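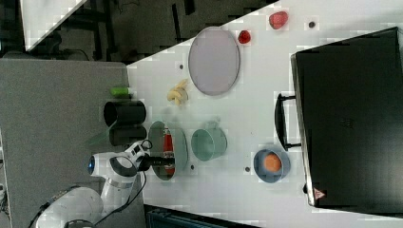 Page last changed: 7/6/18

4.2 What counts as a cleared table

Figure 3. Tableware and other items on the white tabletop: a green bowl with a red bottle lying in it, a green mug, a blue-gray cup holding a round orange object, a yellow item resembling a peeled banana, and an oval plate.

Much of the earlier writing on household tidying treats a table as either cleared or not cleared. We doubt that this holds up once people are asked to judge a table they did not set themselves. Msimang and Waweru, working from the Meltside diaries, reported that most households agreed on when a meal was over. Their question was put to the person who had cooked. We put ours to people who had not.

The arrangement in Figure 3 shows the trouble. A bottle in a bowl can be read as put away, since it is inside something, or as misplaced, since bowls are for food. The orange object in the cup raises the same problem on a smaller scale. Of the 409 raters in the Grosberg sample, 204 called the bottle "stored" and the remainder called it "left." That is as near to an even split as an odd number allows, and we see little in it to support the claim that containment is a natural sign of order.

Mokoena (personal communication) has argued that the plate settles the matter: if it has nothing on it, raters should take the meal as finished whatever the other dishes hold. We are not persuaded. The plate in Figure 3 lies apart from the bowl and the mug, and distance alone may lead a rater to leave it out of the judgment. The yellow item sits on the bare tabletop, and several raters used it as their only evidence in either direction.

The larger Cevico set, with 3,185 judgments, is often cited as stronger support. It may be. But its raters chose from a fixed list of labels, and "stored" came first on the list every time. Until someone repeats the task with the order changed — Pomare began such a study in April, with 17 households — we would treat the agreement reported there as partly a product of the form.

We therefore score each item separately in what follows and give no overall score for the table.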